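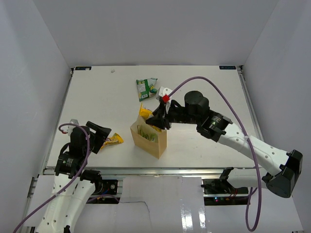 Shopping bag task, October, morning

Back on the chore list for Hustport. Of the household jobs we picked, packing snacks into a paper carrier is the one I expected to be easy. Grultell wants a straight answer on whether the two-arm cell could do it in a kitchen or at a shop counter, so I am keeping score by item and leaving speed out of it for now.

Crinkly bags are fine to grip. The paper bag is the harder part, because a nudge on the rim shifts it and the taught position is then wrong. Of 7 attempts first thing, 3 needed me to put the bag back where it started. Barredo had the same trouble with their carriers and ended up with a weighted base. I would like to avoid that, as no one at home has one.

Flat packets are slower. The fingers have to come down either side and close right at the table, and the finger pads are due for replacement.

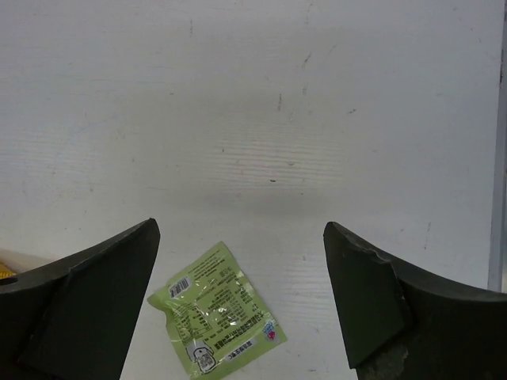
Could it put the shopping away by itself yet?
Only with someone standing by to straighten the bag and pick up what gets dropped.

Changes for the afternoon: lower the approach by 2 mm for flat packets, slow the wrist over the rim, leave the Vikik settings alone until we have 100 runs to compare. 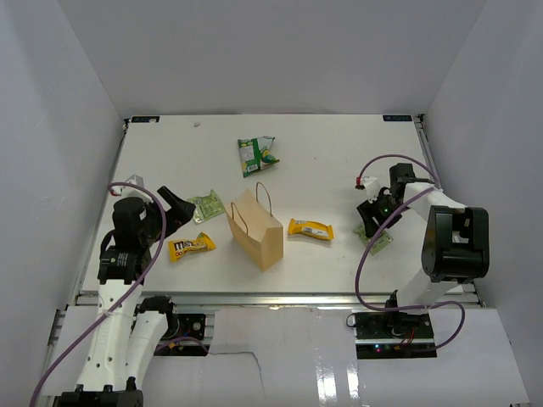
Open paper bag with snack packets on both sides, one under the right gripper.

Still to do: try the bag square to the front rail, and log rim contacts separately from drops.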